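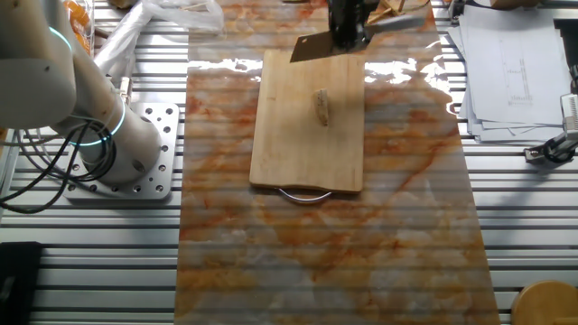

Do you need to budget for more than the arm itself? Plan on the table, the mounting plate and a gripper as separate lines, they add up fast.

Quick review of the Imurix bench kit, had it since November. Paid 1790 for the slotted aluminum table and plate, gripper was another 466. Arm we already owned.

Good: rails. Clamp anything anywhere, move it later. Plate bolted down in 30 minutes, no drilling. Black gripper takes a cleaver fine, wich was the whole point for our food prep trials.

Less good: cables. No tray, no clips, they just loop out behind the base. Order clips the same day. Grooves catch crumbs too so put a sheet over them, any wipeable one.

Kojo Agyeman wanted the Ternoter table, cheaper but a 2 month wait. Didnt have that.

Would buy again. Four stars, one off for the cables.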